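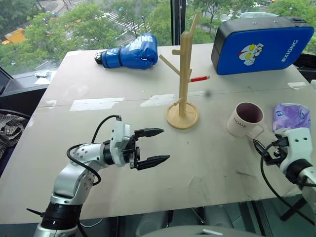 Beginners' boxing is back at Urnside, and it's bigger than before

When we put up the first sign-up sheet for a beginners' boxing class, we hoped for enough people to fill one line down the middle of the hall. We got 31! A few had boxed as teenagers, one had done a single kickboxing session on vacation, and the rest had never put on a glove in their lives. That first ten-week block finished in July, and so many of you asked for another that we're running two groups this time, early evening and late evening, starting in August.

If you've been thinking about it and haven't quite dared, please read on, because I was in exactly that position last winter and I now talk about my left hook at dinner parties.

What a class is like

Tadhg Egan teaches both groups. He starts everybody on footwork, with no gloves at all, and for the first two sessions you'll mostly be shuffling forward, back and sideways with your hands up by your cheeks. It looks simple and it is surprisingly hard work. My calves complained for days. After that come the jab and the cross, first into thin air and then on the pads with a partner, and by week four you're stringing three or four punches together and wondering where the hour went.

Holding pads is a skill of its own, and Tadhg takes it just as seriously as the punching. Keep them close to your face (closer than feels natural), meet the punch a little, and call the numbers out loud so your partner isn't guessing. A good holder makes a beginner feel wonderful. Cheng-en Shih, who joined in the spring knowing nothing, has become everyone's favorite partner for this very reason, and he's offered to come early to the first few sessions and help new people get the hang of it.

There's no sparring in the beginners' block. We get asked this constantly, so I'll say it again: you will hit pads and bags, and you won't be hit.

Wraps, gloves and the smell

You don't need to buy anything to start. We have loan gloves in three sizes, and all we ask is that you bring your own hand wraps, the long stretchy kind, 180 inches if your hands are average or large and 120 if they're small. Wrapping is fiddly the first few times. Thumb loop, around the wrist three times, across the knuckles three times, then between the fingers and back down to the wrist. Haiyan Deng can do hers while holding a conversation and drinking tea. I still have to stop and think at the fingers.

If you decide to get your own gloves, 12 or 14 ounce suits most adults for pad work. Try them on with your wraps already on! I didn't, and my first pair pinched so badly that I gave them to my niece. Look for a wide wrist strap that you can fasten with your other hand still gloved, and close your fist a few times in the shop to see if your thumb sits comfortably.

And then look after them. Never leave gloves zipped in a bag overnight. Open them wide, wipe the insides with a dry cloth, and stuff them with newspaper or stand them somewhere with moving air. Keep them off the radiator, as the heat cracks the outer layer. Cedar shoe inserts work very well too. Wraps go in the wash after every session, inside a mesh bag unless you enjoy untangling knots.

Something for the kickers

By popular request, the last two weeks of the late group will include some basic kicks, led by Zamfira Cârstea. She'll cover the front kick and the low roundhouse, plus how to brace a kick pad so that you stay on your feet when somebody strong is on the other side of it. Zamfira is tiny and she once moved me back a full yard with one kick, so I'm looking forward to this more than I can say.

Costs and times

The ten-week block is $115, or $80 for students and anyone over 65. Early group starts at 5:45 p.m. and late group at 7:30 p.m. Wear flat shoes with a bit of grip, bring water, and take off your rings and watch before you wrap up.

To book, write to Darius Husar at the front desk or add your name to the sheet by the stairs. Tell him which group you'd like and mention any old wrist or shoulder injuries so Tadhg can adjust things for you. The early group is filling up faster, and there's a waiting list if you miss it.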